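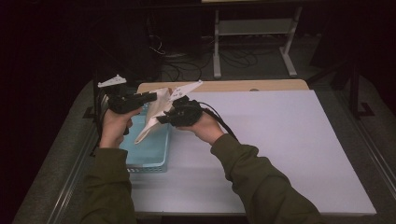 I have folded laundry for money for most of my adult life, and since December I have been folding it for the benefit of a machine. Grornholm Linen, where I work, signed up with an automation outfit called Zakavell, and part of the deal is that those of us who know cloth spend a few shifts a month teaching it. You hold a black gripper in each hand, with a white finger on the end where your own perfectly good fingers used to be, and you lift a white cloth out of a blue basket by its edge. Then you lay it on the board and fold it. Then you do it again. My record for one shift is 402, and I would like that on my headstone, folded in thirds.

The first day I was terrible. I can do a pillowcase in the time it takes to say pillowcase, but with the grippers I was a toddler in oven mitts. You can't feel a hem through a gripper. I had no idea how much of the job was in my fingertips until they were taken out of it, and I went home and stared at my thumbs for a while. By the second week I had stopped dropping corners. By the third I reached for a sandwich and pinched it.

What has changed on the floor so far is mostly the talk. We used to complain about the ironer. Now we argue about whether a fitted sheet can be taught at all, and there is a bet going (I have ten dollars on no). The older hands get asked for their opinion, which was new and a little alarming. Someone from Zakavell wanted to know why I shake a towel before I fold it. I said because you shake a towel. She wrote that down.

Management says the machine will take the flat work and we'll move over to inspection and mending. Maybe so. The Favex sorter was going to free us up too, and it freed two people all the way to the Khokhar warehouse across the river. The rest of us got a bigger quota and a laminated sign. I did ask what happens to the teaching pay once the teaching is done, and was told it was a great question.

Still, I sign up for the shifts. They pay a bit more, you get to stay in one spot, and my shoulder likes it better than the carts. I'm down for another one on Monday. It's washcloths, and I hear they want 96 before lunch.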